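Toketeo Civic Fund
Voter Outreach and Local Participation Program
Progress report from the Volmont office, second half of the grant year
Prepared by Stamatia Michailidis for In-ho Ra, program manager
25 December 2022

Dear In-ho,

Thank you for letting us send this a little later than the schedule calls for. The township council vote ran right up against the end of the reporting period, and I wanted you to have the certified turnout and the first results of our door survey in one place, even if it meant a longer wait and (I'm afraid) a longer letter. I have followed the headings in your template where I could. The budget table goes to you separately, as before, so I will only talk about money where it needs some explaining.

Where things stand

You will remember that when the grant was approved, Volmont had just been told it would elect its council by ward for the first time, after many years of choosing everyone at large. Plenty of people had heard there was a change coming, but very few could tell us which ward they lived in, and the map the township mailed out was printed so small that I had to hold it under a lamp myself. Our job was to help residents find their ward, learn who was running in it, and get to the right polling place. We also promised you a special effort in Urislow, the neighborhood past the rail line, where turnout has been the lowest in the township for as long as anybody has kept records.

I am glad to say that the main pieces of that work are done. We held 19 neighborhood meetings against a plan of 16, and we delivered 2,000 ward guides, all of them by hand or across a table. The guides were a plain folded sheet with the ward map on one side and the candidates' own answers to five questions on the other. Every candidate but one sent answers in. The one who didn't was offered the same space, and we printed his name and the office he was seeking with the space left blank, as our rules say we must.

Meetings

The meetings went better in the second half of the year than in the first. Early on we were booking rooms that were too large and starting too late in the evening, and people with small children simply couldn't come. Man-sik Won, who took over scheduling in the summer, moved most of them to late afternoon and cut the speaking portion down to twenty minutes. After that people stayed and talked to each other, and a good deal of what we learned came from those conversations. We heard again and again that residents had no idea the council sets the bus contract, for instance, or that the public comment period comes before the vote on an item and you have to sign up for it at the door.

Three of the meetings were candidate forums, one for each ward with a contested seat. Ward Two was the liveliest by far. The argument there was over the drainage assessment, and feelings are still quite raw about it, but the moderators kept to the clock and I thought both candidates came away looking like people you could talk to. Ye-seo Um wrote up notes from all three forums and we posted them in English and Korean within two days each time. 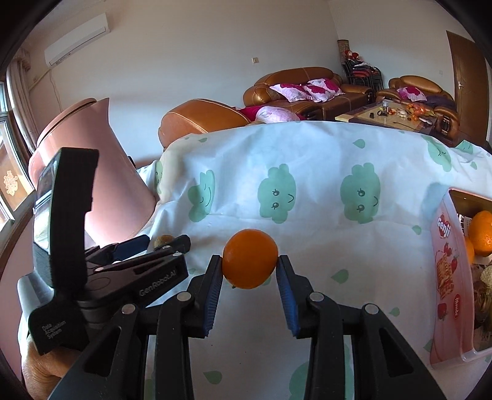

I should mention the school sessions too, which were not in the original plan and which you kindly approved in your spring letter. The high school asked us to run a mock council meeting with the senior government classes, using a real agenda packet with the names taken out. The students were wonderful! They spent nearly a whole class period on a zoning variance for a garage and wanted to come back to it the next day. Several of them turned 18 before the registration deadline, and the teacher set aside time for them to fill out their forms. We would like to do this again next year, and the school has already asked.

Urislow

This is the part of the report I have rewritten the most, so please bear with me. Our target was to reach 600 households in Urislow and we reached 475. Some of that shortfall is our own fault. We had counted on canvassing through the fall on foot, and we lost the better part of three weeks when the ward line was redrawn after the boundary appeal and we had to pull back every guide we had printed for that side of town. Reprinting was the right decision, I still believe that, but it ate up the weeks when the weather was good and the evenings were light.

Soon-im Kang led the Urislow team, and I can't say enough about the way she handled it. She dropped the street-by-street plan and began setting up outside the places where people already were -- the laundromat, the clinic on vaccination mornings, the parking lot after church. The pastor there gave her a few minutes at the end of the announcements, and that brought in more conversations than the week of canvassing before it. We'd like to build next year's plan on that approach from the beginning.

Turnout in the Urislow precinct rose compared with the last council election, though it is still the lowest of the precincts. I would be careful about how much of the rise we claim. There was a contested seat and a hot issue, and those bring people out on their own.

What people told us afterward

We interviewed 80 residents at their doors in the weeks after the vote, using the questions your office reviewed. Most of them knew their ward by then. A smaller number could name the person who won it. The complaint we heard most often concerned the polling place change at the south end, where the old fire hall was swapped for the library branch and the notice went out late. We passed this along to the township clerk in writing, and her office has agreed to meet with us before the next election calendar is set.

Another thing that came up, and that I hadn't expected, was that people want to hear from their council member between elections and don't know how to ask. A couple of the new members have told us they would hold ward hours if somebody helped them find a room and get the word out. It seems to me a modest thing to offer, and it would suit the second year of the grant very well.

Staffing and budget

Ye-seo moved from part time to full time in the fall, paid for out of the line we had set aside for an outside translator. Printing is over budget on account of the reprint, and travel is under. Taken together we expect to finish the year within the total award, and we are not asking for any additional funds. We do ask your permission to move the unspent travel money into printing, and I have attached the form.

Our Pastor contact database (the software, I should say, so you don't think I am writing about the church again) gave us trouble all summer, with duplicate records for anyone who had moved. Man-sik has cleaned up the Volmont list and is partway through Urislow. We have held off on sharing contact totals until he is finished.

Plans for the coming months

We'd like to start on ward hours as soon as the new members are seated, beginning with Wards One and Two. Soon-im will put together a calendar for Urislow built around the clinic and the church. The ward guide needs a second edition with the new members' contact details and a much bigger map, and I hope to have a draft for you to look over before it goes to the printer.

There is one question I would be grateful to have your thoughts on. The township is considering a citizen panel on the drainage assessment and has asked if we would help recruit for it. I think it falls within the grant, so long as we stay out of the assessment itself, but I would rather ask you first. We have told them they'll have an answer once we have spoken with you.

With warm thanks from all of us at the Volmont office,

Stamatia Michailidis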